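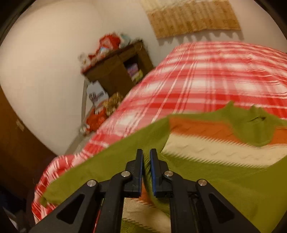 Folding Knitwear on a Soft Surface: Project Report

Torben Hellwig and Čestmír Tóth
11 April 2022

1. Purpose

The project compared two ways of folding knitted garments on a bed. Most printed folding instructions assume a table. A mattress gives under the hand, and the cover moves with the garment when the garment is pulled. We wanted to know which method leaves a more even stack under these conditions.

2. Materials

The test set was made up of knitted garments from our own closets, including a striped one in olive green, burnt orange and cream. The stripes are useful for this work. Where a band narrows or changes direction, the knit below it is bunched or twisted, and this can be read without touching the garment. On solid colors the same fault is hard to find until the fold is made.

The bed covering was a red, pink and white plaid. Its lines served as a rough reference for straightening edges. They are only reliable if the cover itself has been pulled flat first, and we did this before each fold.

3. Methods

Method A (thirds). The garment is laid face down. Each side is folded toward the center line with the sleeve laid back along the body. The hem is then brought up to the collar in two folds.

Method B (half and roll). The garment is folded once down the center so that the sleeves lie on top of each other. The sleeves are turned in over the body, and the garment is rolled from the hem.

Each method was used for 8 folds by each of us. Flattening was done before the first fold only. A fold was marked as uneven if the hem stuck out past the edge of the finished bundle by more than 2 cm.

4. Results

Method A gave the flatter bundle and the fewer uneven folds. Most of its errors came from the second side fold, which dragged the first one out of line when the mattress sank under the forearm. Working from the foot of the bed reduced this.

Method B was faster but depended on the thickness of the knit. Heavy ribbing at the hem made the start of the roll loose, and the looseness carried through to the collar. Thin garments rolled well.

Sleeves were the main source of trouble in both methods. A sleeve left rumpled at the cuff produced a lump that could be felt through the finished bundle.

5. Limits

Only one bed was used. We did not weigh the garments, so thick and thin are our own judgment. Hellwig is left-handed and Tóth is right-handed, and the order of the side folds was not fixed.

6. Further work

The folds will be repeated in May with a stiff board under the cover.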